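Brurkcombe Quarry Dewatering and Slope Works
Progress report to Halotance, 19 Sep 2021

The contract for dewatering the lower benches at Brurkcombe was let to Prerarby in July. This report covers the work since then and the items that need a decision from Halotance before the next payment is released.

The main sump has been moved to the east side of the pit floor, where the old haul road gave the shortest run for the discharge line. Two electric pumps are installed, one on duty and one on standby. The discharge line is 300 meters long and ends at the Oakley settling pond. Joints were pressure tested before the line was put into service, and 7 were remade. The standby pump has been run under load each week and switches over on a high-level float.

The water level in the lower pit has dropped by nearly 18 feet. The second bench is clear of standing water and can be reached by tracked equipment. The floor itself still holds silt, and its depth has only been probed along the edges.
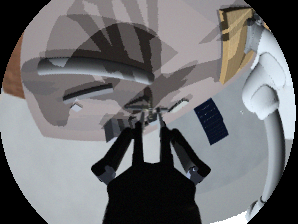

Silt removal was to start once the bench ramp had been regraded. Regrading is complete except for the bottom turn, where the subgrade is soft and needs rock fill. Prerarby has priced the fill as extra work. We consider that part of it falls under the existing ramp item and have asked for a revised breakdown.

Slope monitoring continues on the north face. Prism readings show no movement beyond survey tolerance. One piezometer has stopped responding and a replacement is on order. Manual dips are being taken at the adjacent well until it is fitted.

Solids in the pond outflow went over the permit limit on 2 readings, both after heavy rain. A baffle was added at the inlet and later readings are within the limit.

Spending is within the approved budget, excluding the disputed fill. Approval is requested for the replacement piezometer and for a further probe survey of the pit floor from a pontoon.

Brurkcombe Project Office | Contact | Copyright 2021 | Back to top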